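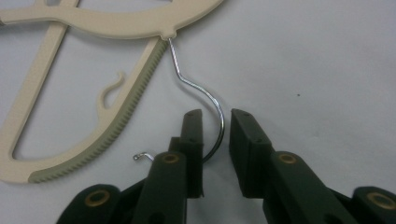 Home | Manuals | Callgate Line | Contact

Section 4: Hanger station, changing over from hand loading

Fiorella Colombo, Clemel Pratstead
19 Aug 2020

From this release the Callgate cell loads hangers onto the rail. Operators no longer lift them one by one. The operator's job is now to lay out, watch and clear.

1. Lay each hanger flat on the table with the metal hook free of the body.
2. Check that the pick point is set to the bend of the hook. Do not set it on the plastic bar or on a ribbed strip.
3. Open the fingers fully before the approach.
4. Run program 17 at low speed for the first 44 hangers of a shift.
5. If the cell stops, press HOLD, clear the table and restart from step 1.

NOTE: Decorative hangers with inner tabs or notches use program 54. The standard program will reject them.

CAUTION: Keep hands off the table while the amber light is on. Press HOLD before straightening a hanger, even a small amount.

Staffing: one operator now covers two stations. Swap places at each break. Report sore wrists or eye strain to Ornella Caruso, ext. 137, who also keeps the training sign-off sheet. Hand loading stays available as a backup until October.

3 comments | 2 shares

Previous | Next | Top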